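Setting Up the Wrist Camera and Fingers on a Sorting Cell

The Prultex manual says a wrist camera can be aligned in one pass. I have never seen that work, and I'd plan on an hour with the covers off. These are the steps we use on the basket-to-basket cell at Lendonora.

1. Stop the arm and lock it out. Wait 60 seconds before touching the wrist connector. The manual says the light going off is enough. I don't trust the light.

2. Wipe the fingertips and the lens with a dry cloth. Skip the spray cleaners, whatever the label promises.

3. Check the finger screws with a torque driver. If one has backed out, replace it. Thread locker on an old screw buys you a week at best.

4. Power up and jog the arm over the pick basket at 170 mm above the tabletop. Close the fingers until the tips almost touch. Both tips should show in the camera view. If one is missing, the bracket has slipped and no software offset is going to fix it.

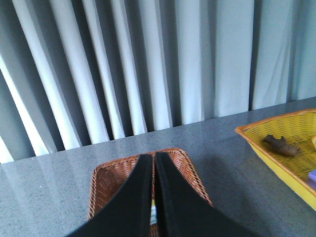 5. Look hard at the background before you run auto exposure. A pleated curtain gives you bright and dark stripes, and a polished table will throw some of that light back up at the lens. Berkay Yüksel swears the automatic setting handles this. We tried it in April and went back to a fixed value of 315, which has held so far.

6. Run the calibration routine 7 times and write down every offset. The software shows you an average, and an average will happily hide one terrible run. If the numbers wander, go back to step 3.

7. Test with lumpy, awkward items. The blocks that come in the kit pass every time and prove very little. Keep the speed low until you've watched a full basket go across.

Save the settings under a new name and keep the old file. The restore function is supposed to do this for you, but check that the file is there before you close the program.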